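Katene Scorebook Data

Hello, and thank you for stopping by! This is the README for the Katene scorebook data, a ball-by-ball record of the Ovham and District evening cricket league. It was typed up from the paper books by Gareth Bellamy and me (Bit-na Wi), mostly over one long winter with a great deal of tea. The first public copy went up in January 2018.

We cover 178 matches played by 11 clubs. If you grew up with baseball, don't worry, you can still use the files happily. Each row is one delivery, meaning one ball bowled, and the columns say who bowled it, who faced it and what came of it.
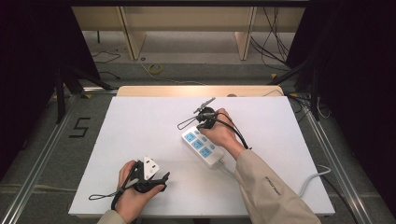 Most of the books came to us from Bok-nam Kang, who scored for Trulden for 14 seasons and has the neatest handwriting either of us has ever seen. The Kornow books were another story (pencil, and plenty of rain), so please treat their early matches with some care. Where we couldn't read an entry we left the cell blank and put a "u" in the notes column. We never guessed at a score, even when the total at the foot of the page made it pretty tempting.

## What's in the folder

- matches.csv has one row per match, with the clubs, the ground, the toss and the result.
- balls.csv is the big one, with one row per delivery. Wides and no-balls get rows of their own, so an over can run longer than six.
- players.csv lists everybody by a short code. Two Trulden players shared a surname and both opened the batting, so do use the codes!

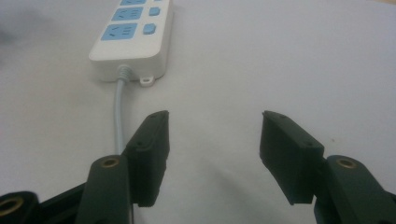 ## Known problems

- In 13 matches the bowling figures don't add up to the innings total. We kept both as written and flagged them in matches.csv.
- Run outs are credited to the fielder only when the scorer wrote a name down. Many didn't.
- Rain-shortened games in July use the league's own target rule, so chases there look odd next to the others.

## Using it

Go right ahead, for anything you like, as long as you mention the Katene scorebook data somewhere. Da-eun Bang has already found a few swapped batsmen for us, and we'd love to hear about any more you come across.

Contact: Bit-na Wi, Katene scorebook data | Back to top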